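4. Build Procedure and Wiring Trials

4.1 Workshop and task

The work reported in this section was carried out in a shared workshop that the authors rent by the month. The space has one 16 A circuit, a concrete floor and no climate control. All of the automation was built there, from the bench up, with hand tools and one drill press. The software that plans and runs the arm motions, Clulum, was written over the same period and runs on a single desktop computer.

The target task is the handling of small electrical parts: solenoid valves, round circuit boards, wire harnesses, and loose leads with crimped ends. Parts of this kind are hard for low-cost automation for two reasons. A harness has no fixed shape, so a stored grasp pose is of little use on the next attempt. The terminals at its ends are small and often point in different directions, and a finger that closes a few millimeters off target will push the wire away and leave nothing to grip.

We divide the task into a tray stage, in which parts lie on a flat surface, and an enclosure stage, in which leads hang in a compartment and must be reached from the front. The enclosure stage is the harder one. Figure 4 shows the enclosure stage.

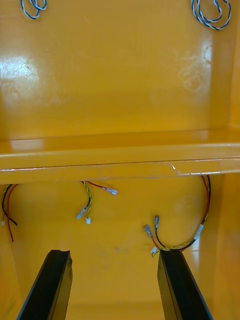

Why was the enclosure stage not left to a person, with the arm used only for the trays? The time spent reaching into enclosures was the largest share of hand labor in our earlier builds, and automating the trays alone would have saved too little to pay for the arm.

4.2 Approach path

The first version of the planner, here called Imel, moved the fingers to a point in front of the chosen terminal and then advanced in a straight line. It worked well for leads that hung alone. When two bundles were close together, the outer face of one finger often touched the neighboring bundle during the advance and set it swinging. Once a bundle was swinging, the pose estimate was out of date before the fingers closed.

The second version, Essien, enters low and rises toward the wire with the fingers already open. The entry point is chosen from the free space below the bundles. This costs extra travel – the path is longer by 93 mm on average – but contact with neighboring leads during the advance became rare. Finger opening is set before entry and is held fixed until the closing command.

Glossy surfaces were a separate source of error. A bright reflection on a smooth wall can be read as a silver terminal by a detector trained mostly on matte backgrounds. We reduced this in two steps. The lamp over the bench was moved to the side and fitted with a paper diffuser. The detector was then retrained with 1666 additional hand-labeled crops, most of them from glossy plastic under mixed light. We did not repaint any surface, as we wanted the method to hold up in workshops where the parts and containers are whatever is on the shelf.

4.3 Tray stage

Trays are assigned by part type at the start of a run, and the assignment is kept in a plain text file that can be edited between runs. Valves are picked by the body and never by the lead. Boards are picked by the rim, with the grasp axis turned so that neither finger passes over a tall component. Harnesses are picked near the thickest part of the twist, where the strands are least likely to separate under load.

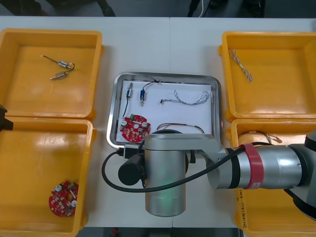
Tray positions are measured once per session with a touch probe and then treated as fixed. A shift of up to 4 mm is absorbed by the visual correction step. Larger shifts stop the run – the operator is asked to probe the trays again.

4.4 Trials

A total of 184 enclosure attempts were made with Essien, spread over several evenings in December. An attempt was counted as a success if the lead was held by the terminal or within a short length of it and was still held after withdrawal. There were 17 failures. Most of these were slips off the insulating sleeve, which is smoother than the wire jacket and deforms when squeezed. The others were caused by a wrong choice of terminal where two ends lay close to each other.

Failed attempts were not repeated and were left in the totals. Median time per attempt was roughly 21 seconds, including the pose estimate. No force sensing was used at the fingers; closing force was limited by motor current, with a single limit for all lead types. A separate limit for sleeved terminals is being tested on the Elton gripper and is not part of the results given here.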